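"틀려도 끝까지 가 보는 게 먼저예요"
첼로 교사 엘리켐 에시엔 씨를 만나다

라른소프 역에서 언덕길을 한참 올라가면 나오는 2층 연습실에서 엘리켐 에시엔 씨를 만났다. 어른이 되어 첼로를 처음 잡은 사람들만 가르친 지 올해로 20년째라고 한다. 인사를 나누자마자 차부터 권하시더니, 정작 본인 잔은 이야기가 끝날 때까지 거의 손도 대지 않으셨다.

"처음부터 어른만 가르치려던 건 아니었어요. 윈로에 있는 작은 음악 교실에서 아이들을 맡고 있었는데, 기다리던 어머니 한 분이 자기도 한번 켜 봐도 되느냐고 물으셨거든요. 활을 거꾸로 잡으셨는데도 얼굴이 어찌나 환하던지, 그날 집에 가는 길에 내내 그 생각만 했어요."

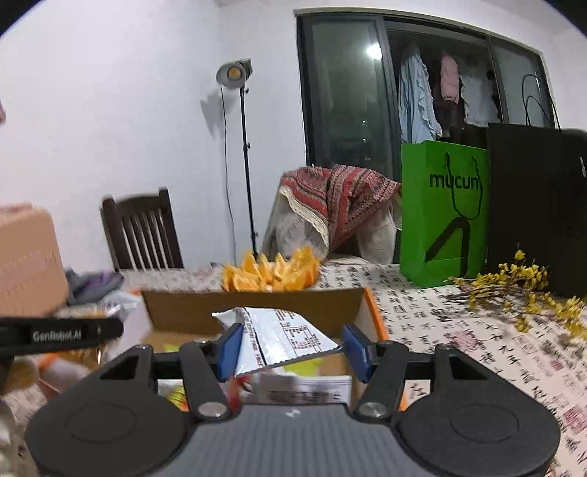
글씨 무늬 식탁보 위의 종이 상자와 간식 봉지

에시엔 씨의 첫 수업에는 악보가 없다. 개방현 네 개만 가지고 25분을 보낸다. 지루해하는 분은 없느냐고 여쭈었더니 고개를 끄덕이며 웃으셨다.

"있지요, 왜 없겠어요. 그런데 어른들은 소리가 마음에 안 들면 자꾸 손을 멈춰요. 머릿속에 좋은 소리가 이미 들어 있으니까 더 괴로운 거예요. 그래서 저는 멈추지 말고 활 끝까지 가 보시라고만 해요. 고치는 건 그다음 주에 해도 늦지 않아요."

숙제도 짧다. 하루 10분, 대신 매일. 주말에 몰아서 두 시간을 하고 왔다는 학생에게는 칭찬과 잔소리를 반반씩 한다고 했다. 교재는 포더길이라는 얇은 책을 오래 써 왔는데, 글씨가 크고 한 쪽에 한 곡뿐이라 돋보기를 찾지 않아도 되어 좋단다. 다만 뒤쪽 3포지션 부분은 설명이 너무 급해서 손수 만든 연습곡을 끼워 넣는다.

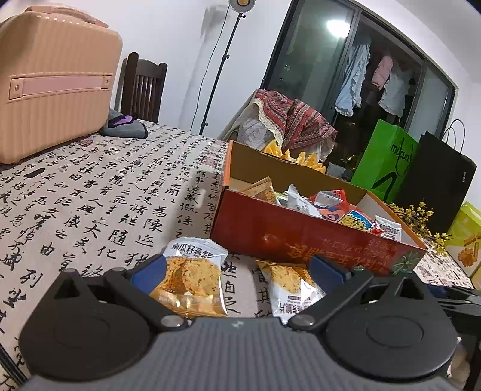

활을 고르는 이야기가 나오자 에시엔 씨의 말이 조금 빨라졌다. 비싼 활을 먼저 사겠다는 학생을 여럿 말렸는데, 반년쯤 지나 자기 손의 버릇을 알고 나서 골라도 충분하다는 것이다. 활털도 너무 팽팽하게 조이는 분이 많아서, 연습이 끝나면 꼭 풀어 두라고 수업마다 말한다고 한다. 이야기가 길어지니 입이 심심해져서 나도 호박씨 귀리칩 생각이 났다. 투명한 포장에 주황색으로 '南瓜籽燕麦脆'라고 적힌 그 과자 말이다. 에시엔 씨는 바삭한 걸 먹은 손으로는 절대 현을 만지지 말라며, 이것만은 웃지 않고 말씀하셨다.

5월에는 트루손 홀에서 제자들의 작은 연주회를 열 생각이다. 독주는 시키지 않고 모두 함께 켠다.

"옆 사람 소리에 기대도 되는 자리가 있어야 해요. 혼자서는 한 줄도 못 가던 분이 여럿이 하면 끝까지 가시거든요. 끝나고 나면 다들 자기가 틀린 데를 저한테 와서 자랑처럼 말씀하세요. 저는 그 시간이 제일 좋아요."

집에 돌아와서 나는 옷장 옆에 세워 둔 첼로 가방을 오랜만에 열었다. 우선 줄부터 새로 사야 할 것 같다.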